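1/ Je vais vous parler de la langue des modes d'emploi traduits, parce que j'en ai lu un hier soir jusqu'au bout et que je ne suis plus tout à fait la même personne. Fil un peu long. Prenez un café, « en veillant à la surface de celui-ci », comme dirait la page 2.

2/ Contexte : je relis des traductions techniques. Des notices, des garanties, des étiquettes à coudre dans des doublures que les gens coupent aux ciseaux le jour de l'achat. Mon public principal est donc une paire de ciseaux.

3/ La notice d'hier concernait une yaourtière Hotine. Elle commence par « Félicitations ! ». Elles commencent toutes par « Félicitations ! ». On vient de dépenser le prix d'un bon dîner pour faire du yaourt moins bon que celui du magasin, et quelqu'un tient à nous féliciter.

4/ Je me suis demandé d'où venait ce « Félicitations ! ». De l'anglais, évidemment, où « Congratulations on your purchase » passe comme une lettre à la poste. En français, on félicite pour un mariage, un diplôme, un permis de conduire. Pour une yaourtière, j'aurais plutôt dit « Bon courage ».

5/ Vient ensuite l'inventaire des interdictions. Ne pas immerger l'appareil. Ne pas utiliser l'appareil sous la pluie. Ne pas laisser l'appareil s'asseoir. Celle-là, je l'ai relue 7 fois. « Do not let the unit sit », je suppose. Depuis, je surveille la yaourtière.

6/ Ma collègue Shabnam Arain collectionne ces phrases dans un carnet à spirale. Sa préférée vient d'un parasol : « En cas de vent, devenir plié. » Elle me l'envoie par message les jours de réunion. Je deviens pliée assez souvent.

7/ On me répond toujours que c'est la faute de la machine. Les gens ont la mémoire courte. J'ai chez moi la notice d'un magnétophone Jelínek qui appartenait à mon oncle, traduite bien avant tout ça par un être humain muni d'un dictionnaire et d'un grand optimisme. La touche pause y est appelée « le repos momentané du ruban ». Je trouve ça magnifique. Je n'ose plus dire « pause ».

8/ La machine, elle, fait des fautes plus lisses. Tout est accordé, tout est fluide, et à la page 12 le mot « drain » est devenu tour à tour un égout, un siphon et un verbe. Il faut lire lentement. C'est mon métier, lire lentement, et je vous garantis qu'on ne vous le paie pas à la lenteur.

9/ Question de Vimala Lobo, qui me suit depuis le fil sur les étiquettes de lavage et qui n'a donc aucun instinct de conservation : « Mais qui lit les notices ? »

10/ Réponse honnête : moi, les gens qui ont perdu une vis, et les gens qui sont en colère. Les derniers lisent très bien. Ils citent les paragraphes.
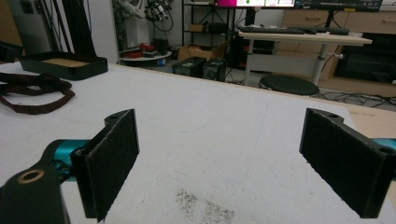
11/ Parlons maintenant de l'infinitif. La notice française vit à l'infinitif : « Brancher. Verser. Couvrir. Attendre. » C'est sec, c'est clair, on dirait un poète qu'on aurait privé de sommeil. J'aime beaucoup l'infinitif.

12/ Or le client veut désormais « de la chaleur ». Le client veut qu'on tutoie. « Branche ton appareil, et c'est parti ! » Je n'ai pas gardé les bifidus avec cette yaourtière. Je demande un minimum de distance, au moins jusqu'au premier pot.

13/ Le pire cas que j'aie eu : une bouilloire Cletden qui parlait à la première personne. « Je suis prête quand ma lumière est bleue. » « Merci de me détartrer. » J'ai fait remarquer que la rubrique pannes allait devenir difficile. On m'a dit de ne pas m'inquiéter. Résultat imprimé : « Si je fume, débranchez-moi. »

14/ J'ai relu cette phrase à voix haute dans l'open space. Il y a eu un silence, puis Shabnam a sorti le carnet.

15/ Un mot sur « le cas échéant », que les relecteurs posent dans les textes comme d'autres posent des napperons. Fixer le couvercle, le cas échéant. Quel cas ? Échéant quand ? J'en ai retiré plus de 40 d'un seul manuel de tondeuse. Le client en a remis 2, sans doute par affection.

16/ Même chose pour « veiller à ». Veiller à bien fermer. Veiller à ne pas renverser. Une notice moyenne demande plus de veille qu'un nouveau-né.

17/ Et « s'assurer que », qui appelle en principe une vérification, alors que personne ne vérifie rien. « S'assurer que la tension correspond à celle du réseau. » Je n'ai jamais rencontré un être humain qui se soit relevé de sa chaise pour interroger le réseau.

18/ Je reçois parfois des textes écrits directement en français par les ingénieurs. On s'attendrait à un soulagement. L'année où j'ai travaillé pour Drultesthorpe, j'ai eu droit à « l'organe de préhension du couvercle ». C'était un bouton. Je l'ai remplacé par « bouton ». On m'a répondu que « bouton » manquait de précision.

19/ Nous avons fini par nous entendre sur « bouton de préhension ». Une négociation d'un après-midi entier, avec compte rendu. Tout le monde est sorti de là un peu diminué.

20/ Ce qui me plaît quand même dans ce travail - il y a quand même quelque chose - c'est le moment où une phrase tombe juste. « Laisser refroidir avant d'ouvrir. » Vous ne la remarquerez jamais. Elle m'a pris un quart d'heure, et trois versions contenaient « préalablement ».

21/ « Préalablement » mériterait son propre fil. « Retirer préalablement l'emballage avant la première utilisation initiale. » Je n'invente pas. Trois fois le début dans la même phrase, pour un pot en verre.

22/ On me demande en privé combien ça paie. On me payait au mot, jadis, et je comprends mieux maintenant d'où viennent les adverbes. Un manuel de 1,000 mots - avec la virgule à l'anglaise, tel quel dans le bon de commande - devient très vite, sur une facture française, un manuel d'un mot. J'ai dû téléphoner à la comptabilité. J'ai dit « mille ». J'ai épelé.

23/ Depuis, je vérifie toutes les virgules des bons de commande. Je m'assure que. Je veille à. Le cas échéant, je téléphone.

24/ Pour ceux qui s'inquiètent de la yaourtière : à 23 h, j'ai suivi la notice à la lettre, y compris l'étape 6, qui renvoie à l'étape 9, qui renvoie au « schéma ci-contre ». Il n'y a pas de schéma ci-contre. Il y a une publicité pour une sorbetière.

25/ Les yaourts sont liquides. J'ai consulté la rubrique « Mes yaourts sont liquides ». Réponse : « La consistance peut varier. » Propre, sobre, aucun adverbe. Je n'aurais rien changé.

26/ Si vous avez des phrases de notices chez vous, envoyez-les en réponse, Shabnam a encore des pages. Merci de préciser l'appareil. Les parasols sont acceptés, mais la barre est haute.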